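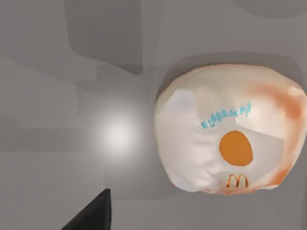 The takeaway bag on the worktop in the Clellow kitchen, with the tip of a gripper finger coming in at bottom left.

Robotics Club: supper's in the microwave (nearly)

If you have walked past Room 118 on a Wednesday after four and heard cheering, that was us, and it was over a paper bag. The Robotics Club has spent this term in a kitchen that exists only on our computers, teaching a pair of robot arms to deal with somebody's takeaway, and we are having a wonderful time.

For anyone who missed the last newsletter, we have entered the Maillard Cup, which is a household robotics competition for school and college teams. Every team gets the same simulated kitchen to practise in and the same list of jobs. Ours is the Clellow kitchen: grey worktop, dish rack, white microwave, two arms. The job we drew first was called "reheat", and it reads like the simplest thing on the sheet. Open the microwave, pick up the bag, put it inside, shut the door. We all thought we'd be done by half term!

We were not done by half term. The bag is a brute. It is crumpled and lumpy and slightly different from every side, and a gripper that comes down in the wrong place gets a fold of paper and very little else. Our first attempts went for the exact middle every time, because that was the easiest thing to write, and the bag would roll, or skid off towards the wall, or (once, to great applause) end up in the dish rack. Iolanda Honorato in Year 12 then sat down with the recordings and a packet of crisps and went through the lot. She noticed that the grabs that held were nearly all on a bulge, with the fingers closing across a crease. So now the arm looks for a bulge first. It sounds a small change but it took Iolanda and the vision group three sessions to get working, and the first time it held on for a full lift the noise was quite something.

There was also a long argument about colours. The bag has an orange circle on it, and half the club wanted to use that as a target, as it stands out so well against the white. The other half pointed out that the bag won't always land circle side up. Both halves were right, so we use the circle when we can see it and the outline of the bag when we can't. The little blue writing we have given up on altogether, as it's far too wrinkled to be any use to us. Glare on the worktop is still a nuisance too, and Year 10 are looking into it.

The door has its own team, who call themselves the Hinges. Pulling the handle straight back doesn't get you very far, because the handle travels in a curve and the gripper has to travel with it, turning as it goes. They worked out the curve on the whiteboard with string and a pen, which our maths department will be delighted to hear, and then put it into Ritard, the planning program we use for all the arm movements.
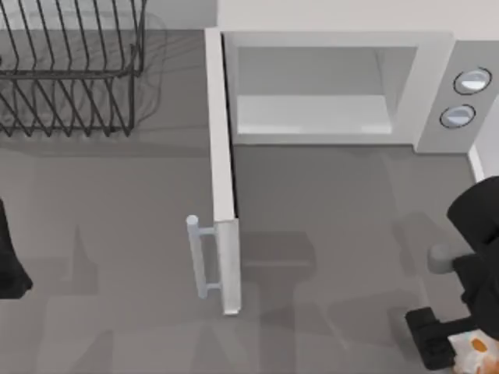
Getting the door fully open matters more than we first thought. If it stops halfway, the arm with the bag has to squeeze past it, and with a gripper that size there isn't much room for squeezing. The Hinges now swing it right round so that it stands out nearly square to the front of the microwave, and they don't hand over to the bag team until it's there. Then the door arm is supposed to move well clear and wait. We say supposed to. There is a bug, known to all as "the hover", where it lingers over the worktop as if it would like to help.

We ran a proper test at the end of the month: 300 goes, left running overnight, with the bag dropped in a new spot each time. We came in before registration to look at the results, and 19 of them were complete from start to finish, with the door shut at the end. We know that isn't a big slice, but the test before it scored 2. Most of the failures now happen at the very last stage, when the gripper lets go and the bag comes back out stuck to a finger, so that's where we are putting our effort next.

A big thank you to Lech Cieślak, who drives over from Dristeo after work to help us and has never once taken the keyboard off anybody. It was Lech who got us keeping a club logbook, with every change written down next to the name of the person who made it. There was some groaning at the time. It has since saved us twice, most recently when the arms began doing everything in mirror image and we could look up why (sorry from Year 9, they have been forgiven).

The Maillard Cup qualifying round is in December and is all done in simulation, so we can enter from our own room with our own biscuits. Between now and then we need more people. You don't have to be able to code! The Hinges are short of someone patient who likes geometry, the vision group wants anybody who'll look at lots of pictures of a paper bag without complaining, and we'd love a person who can draw for the team poster. Come to Room 118 on Wednesday at four, any year group, and ask for Iolanda. Bring a mug if you want tea.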